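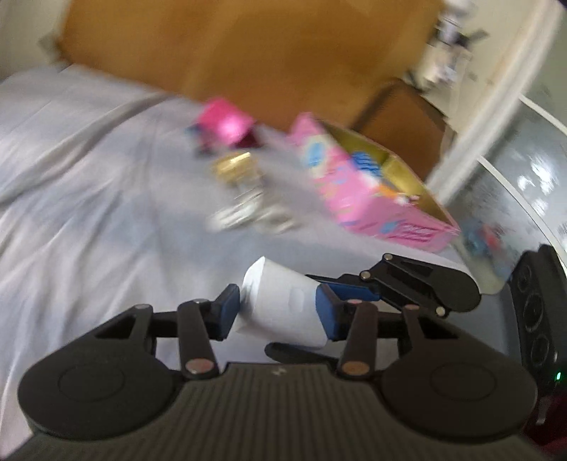
Chapter 7
Streaks, Slumps and the Hot Hand

Ask anyone in a ballpark whether hitters get hot and you will get a fast answer. Of course they do. Players say so, managers fill out lineup cards as if it were so, and broadcasters would have trouble getting through three innings without it. A hitter with nine hits in his last twenty at bats is "seeing the ball well." A hitter with two in his last twenty is "pressing." Both phrases claim to explain something. This chapter asks whether there is anything there to explain.

We should say at the start that we doubt most of what is said about streaks. Doubt is not the same as disproof, and by the end of the chapter you will meet some evidence that makes the flat denial look shaky too. But the burden of proof belongs with the person making the claim, and in baseball that burden has been carried very lightly for a very long time.

7.1 What a streak would have to be

Start with a hitter whose true ability, whatever that means, is to get a hit in 300 of every 1,000 at bats. Suppose he is the same hitter every day. He never gets hot and never goes cold. His chance of a hit in each at bat is three in ten, and what happened last time has no bearing on what happens next.

Now let him play a season of 500 at bats and look at the results in order. They will not look even. He will have stretches with no hits in ten or more at bats. He will have a weekend when he can't make an out. If you showed the list to a fan and left off the part about how it was made, the fan would find the slump, date it, and probably tell you what caused it.

This is the first thing to get straight, and students who can recite it still forget it the moment they turn on a game. Chance alone makes streaks. To claim that a hitter was hot, you have to show more than a run of hits. You have to show that such runs are longer, or come more often, than a steady hitter would give you by luck.

So we need two different words. In this book a run is simply what happened: four hits in a row, eleven outs in a row. A hot hand is a claim about the hitter, that for some period his chance of success really was higher than usual. Runs are easy to find, since they are in the box score. Hot hands have to be inferred, and usually nobody bothers.

7.2 The case of the Makori shortstop

Consider a shortstop who played for the minor league club in Makori. Through his first 163 at bats of the season he hit .245. The local paper wrote that he had lost his timing. In the next 38 at bats he had 17 hits, an average of .447, and the same paper wrote that he had found it again after a change in where he held his hands.

Perhaps he had. The change in his hands was real, and the coaches had worked on it in the cage. Look at how the story is built, though. Somebody noticed the good stretch after it was over, picked the starting point that made it look best, and then went searching for anything that had changed near that date. Something has always changed. Players fiddle with their stance, switch bats, sleep badly, stop sleeping badly, get moved from seventh to second in the order. If the hits had come two weeks earlier, there would have been a different cause ready to go with them.

Put the two stretches together and he had 57 hits in 201 at bats, an average of .284. In the two seasons before, he had hit .281 and .286. A reader who had skipped the newspaper all spring and simply guessed "about what he usually does" would have come out ahead of everyone who followed the story daily.

We don't say the new hand position did nothing. We say that this evidence can't tell us whether it did.

7.3 Three places where the argument goes wrong

Choosing the endpoints. "Since the middle of April he is hitting .360" sounds like a measurement. Ask why the middle of April. The usual answer is that he went hitless the day before. Any start date chosen because it flatters the number has already spoiled the number.

Forgetting the other hitters. A league has well over a hundred regular players. In any given week a few of them will be hitting .500 for no reason at all, and those are the ones who get interviewed. The Prisevau club once ran a promotion in which fans picked a "Hot Bat of the Week" from the previous seven days. In the week after winning, the hitters chosen did, as a group, almost exactly as well as they had done all year. The promotion continued anyway, and it was popular.

Trusting the feeling. Players report that they feel different when they are going well, and we believe them. Getting hits feels good. The trouble is the direction of the arrow. A man who has just gone four for four has a reason to feel sure of himself whether or not his chances tomorrow have moved at all.

7.4 What the doubter has to answer for

It would be pleasant to stop there, and many writers on the subject do. The steady hitter of Section 7.1, however, is no more a real person than the red-hot one. Real players pull a hamstring and keep playing on it. They face three good left-handed pitchers in a row. They get older between April and September. It would be odd if their chance of a hit never moved.

The harder question is how far it moves, and whether a season is long enough to show it. A test that looks at one hitter and finds "no evidence of streakiness" may be telling us something about the hitter, or it may only be telling us that the test is weak. Suppose a player's true chance went from .270 to .300 for three weeks. That would matter to his manager, and almost no method in common use would catch it. When a study reports that it found nothing, ask how large a something it could have missed.

In Section 7.5 we build the steady hitter with dice and a score sheet, and you will keep his record by hand for a full season. Do the work before reading Section 7.6. Write down, as you go, each point at which you would have called him hot, and what you would have told a reporter.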